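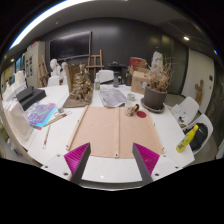 4.2 Descaling behavior and the reminder light

All 22 households in the Charbonneau study received the same printed sheet on the first visit. The sheet explained what scale is, where it collects inside a home coffee machine, and how the cleaning cycle is started. We did not tell the participants how often they should descale. The instruction book of each machine gives its own advice, and we wanted to see if this advice was followed when no researcher repeated it.

During the logging period the households recorded 1,735 brews. A brew was counted when the pump or heater ran until the end of its normal cycle, so a cycle stopped by hand was written down but left out of the total. Households used either the Kallik, a drip machine with a fixed water tank, or the Skengate, a capsule machine with a tank that can be lifted out. The Skengate was used in seven homes. We do not compare the two machines as products in this section. They are treated as two different ways of telling the user that scale is present, and this is the difference that interests us.

On the Kallik the reminder is a small orange light beside the switch. It comes on after a set number of brews and stays on until the cleaning cycle is finished. The machine continues to make coffee in the normal way while the light is on. On the Skengate the reminder is a slow blinking of both cup buttons, and after a further number of brews the machine refuses to start. Most participants with the Skengate knew about this stop before it happened to them, because they had met it in an earlier year.

The first result is that the light alone had a weak effect. In the Kallik homes the usual reaction was to notice the light, to mention it to another person in the home, and to continue brewing. Several participants told us that they stopped seeing it after a few mornings. One participant had placed a sugar tin in front of the light and had not moved it until our second visit. When we asked what would make them start the cycle, the most frequent answer was a change in taste or a longer brewing time. Both of these come late, when the scale is already thick enough to slow the water.

In the Skengate homes the blinking was also ignored at first. The difference appeared shortly before the stop. Participants began to plan for it, bought the descaling powder, and ran the cycle in the evening or on a free morning. Two participants described the stop as unfair, as they had guests in the house when it came. The same two participants had the most regular cleaning records of the whole group afterwards. We do not want to draw too much from this — two homes are few — but it agrees with the interviews.

4.3 The powder and the cost of starting

Every household was given one box of Ruvora descaling powder and was asked to buy any further boxes itself. We expected that the free box would be used early. In reality it was often kept for later. Participants said that the cycle takes the machine away from them for a long time, that the smell is unpleasant, and that they were not sure how many times the tank must be rinsed. The last point came up more often than price.

Rosaire Kowalchuk, who carried out the home interviews, noted that the word "cycle" itself caused confusion. For some participants it meant only the part with the powder. For others it also included the rinsing with clear water. Five households ended the procedure after the powder and poured away the first cups of coffee until the taste was normal again. The instruction books are correct on this matter, but the rinsing is described on a different page from the powder, and readers who find the first page do not turn to the second.

A small number of participants used kitchen vinegar in place of the powder. We recorded these cases as descaling, because the aim was the same, but we marked them separately in the log. The participants who used vinegar were older users of the machine and had learned the method from a parent. They did not consider it as second best. One of them said that the powder was "for people who forget, and then need something strong."

4.4 Cups, volume and the brew counter

Both machines count brews and not water. This is a weak point of the reminder, since the amount of scale depends on how much water has been heated. A household that makes one large drink in the morning receives the light at the same count as a household that makes one small drink. The choice of cup therefore has an influence on the result, although the participants did not think of it as part of the cleaning question.

We asked each participant to name the cup they used most. The answers varied widely in size. Figure 3 shows a white mug and, slightly behind it, a small clear glass cup; a machine that counts only brews treats the filling of either type as the same event. In homes where mugs were common, the water passed through the machine before the reminder was clearly larger, and the slow brewing described in Section 4.2 was reported earlier. In homes where small cups were preferred, some participants found the reminder too frequent and trusted it less for this reason.

Wayne McIntyre proposed during the analysis that the hardness of the tap water should be used to correct the counts. We tried this with test strips collected in May, but the values inside Charbonneau were so close to each other that the correction changed nothing in the order of the households. In a town with mixed supply it would probably be necessary.

4.5 Limits of the log

The log depended on the participants. A brew made by a visitor, or by a child who was not told about the study, may be missing. We compared the paper log with the counter of the machine on each visit, and where they did not agree we used the counter. The counter of the Skengate is reset by the cleaning cycle, so for this machine the comparison was possible only for the brews made after the last cleaning. The Kallik keeps a second count in its service menu, which the participants could not open.

The interviews have a different limit. People who have just been asked about cleaning will often clean — we saw this after the second visit, when several lights went off within a few days. These cycles are kept in the log but are marked as following a visit, and they are not used in the comparison of the two reminders.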